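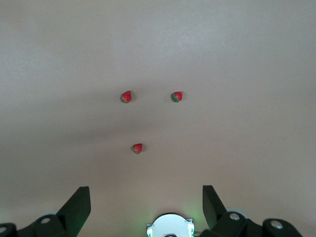 Archie Dow's view was that the cap should stay on until the last possible moment, and that any berry hulled before washing takes up water through the wound and goes soft a day early. The project started from that claim. It was made during a review of our first plan, in which all the fruit was to be hulled on arrival, weighed, and stored in open trays. The plan was changed, and cap condition became the main variable.

1. Purpose

The project compared the storage life of small strawberries kept with the green cap on and with the cap removed. A second question was whether spacing the berries on a flat surface, so that none touched another, slowed the spread of mold.

2. Material

Fruit was bought in March from a grower in Ustcombe and carried to the food lab at Pratville in shallow boxes. The lot came to 323 berries. Of these, 49 were rejected at intake for bruising, split skin, or a missing cap. Berries with a slightly bent or one-sided cap were kept, as long as the cap was green and firmly attached.

Small fruit was chosen on purpose. Large berries vary more in shape and are often hollow near the cap, which makes weight loss harder to compare. The small ones were mostly conical, with a few rounder or heart-shaped berries mixed in. Shape was noted at intake but was not used in the analysis.

3. Method

The berries were divided at random between two groups. In the first group the cap was left in place. In the second it was cut out with a short paring knife, taking as little flesh as possible. Both groups were stored at 6 degrees Celsius for 7 days.

Each group was split again. Half was stored in a single layer with open space between berries. The other half was stored in a single layer with the sides touching. No fruit was stacked.

Berries were laid on their sides on the pale tabletop for daily inspection. Laying them down leaves both the tip and part of the cap open to view, and a light, plain surface makes juice spots easy to find. Inspection was done in the morning before the overhead lights had been on for long, to limit warming. The table was wiped between groups and allowed to dry.

Three signs were recorded for each berry: loss of gloss, soft spots, and visible mold. A berry with mold was removed the same morning. Weight was taken per tray on the Poojary scale, as the scale could not resolve changes in a single small berry.

4. Results

Fruit with the cap on kept its gloss longer in both spacing conditions. In the hulled group, softening began at the cut edge and moved toward the tip. In the capped group it more often began on the side the berry had rested on.

Spacing had a clear effect on mold. In the touching trays, mold usually showed up next on a direct neighbor of the first affected berry. In the spaced trays it appeared at scattered positions, with no pattern we could identify.

Tray weights fell in every condition. The hulled trays lost more, but part of the difference was juice left on the tray liner, which we did not collect until the third morning. The weight data should be read with this in mind.

5. Sources of error

Color was judged by eye. The light on the table was uneven, and a berry inspected in a shaded area looked duller than the same berry moved to a brighter one. From the fourth morning, any berry with doubtful gloss was turned and checked again in a second position.

Washing was left out of the final method for lack of refrigerator space. The part of the original claim that concerns water uptake was therefore not tested. A repeat with washed fruit is planned with the Estside group, using the same intake rules and a scale with finer resolution.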